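Carnex Users Forum > End Effectors and Wrist Sensing > Comparison: Cinach parallel gripper and Paredes two-finger gripper on hanging brushes

Posted by: bench_lead_4

Our laboratory is completing an evaluation of two grippers on the same Carnex arm, and we would welcome comments before the results are submitted for internal review. The task is to take a writing brush by its shaft, lift its cord clear of the hook, and later return it. The fixture is a standard calligraphy rack with three brushes, placed on a felt practice mat.

Each gripper was given 100 attempts under the same lighting, with the same controller settings and the same starting pose. The Cinach unit failed to close on the shaft 3 times. The Paredes unit failed 5 times. Failures while returning the brush were recorded separately and are not included in these figures.

The wrist camera view used for planning the approach is attached.

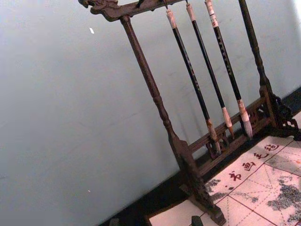
Wrist camera view of the brush rack and practice mat. Camera roll has not been corrected.

Our preliminary finding is that the two grippers are equivalent for this task, and that the choice should be made on price and service terms.

Posted by: metrology_desk

Thank you for sharing this work. I must disagree with the preliminary finding. A difference of two failures in 100 attempts does not show that one gripper is better, but it does not establish that they are equivalent either. You would need to state in advance how large a difference you are prepared to ignore.

Please also confirm whether the attempts were divided evenly among the brushes. The one nearest the right post appears slightly thicker than the others, and its tip is much fuller. If one gripper received more attempts on that brush, the totals cannot be compared.

Posted by: bench_lead_4

The attempts were assigned by a random draw, and the draw was not balanced by brush. I accept that the word "equivalent" should be removed. The report will state that no difference was detected.

Posted by: fieldsupport_nw

I would raise a separate concern regarding the camera. Our group used the Dallar depth module in a similar position for nearly a year. Glossy black shafts gave us incomplete depth readings, and many failures that we first charged to the gripper were later traced to a poor estimate of shaft position. Which sensor was used here, and was its estimate recorded for each attempt?

Posted by: bench_lead_4

The sensor is a plain color camera. Shaft position is estimated from the outline against the wall, which is pale and gives good contrast over most of the length. The estimates were recorded. Contrast is weaker where the lower end of a brush passes in front of the carved rail, and the planner has therefore been instructed to grasp well above that point.
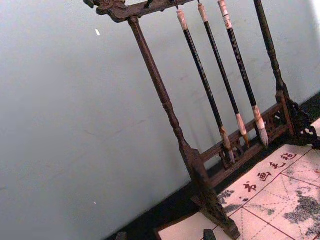

The shadows on the wall are a further source of error. They are soft, but they run beside the shafts, and an early version of the edge filter accepted one of them as a shaft. The threshold was raised before the counted attempts began. A total of 729 views were kept from the tuning period and can be provided to members who wish to test their own filter.

Posted by: metrology_desk

I would be grateful for access to those views. Please include the threshold value in effect for each one.

Posted by: armcell_admin

I do not share the concern about balancing the attempts. For a purchasing decision, a random draw is a fair reflection of ordinary use. What is missing in my opinion is any measure of closing force. A gripper that closes every time but marks the shaft would not be acceptable to our department. The thick brush has lettering on its shaft, and I would ask that the lettering be inspected before and after each series.

Posted by: metrology_desk

A random draw is fair on average. It is not necessarily fair in a single series of this size. I agree with the request concerning force.

Posted by: bench_lead_4

Both points are noted. The series will be repeated in March with a balanced schedule, and closing force will be logged from the Carnex controller at each grasp. The inspection of the lettering will be added to the procedure. Members who require the tuning views should send a request through the forum message system and state the file format they prefer.

Posted by: fieldsupport_nw

Please consider recording the return failures by brush as well. In our own tests, placing the cord back on the hook took far more effort to solve than the grasp.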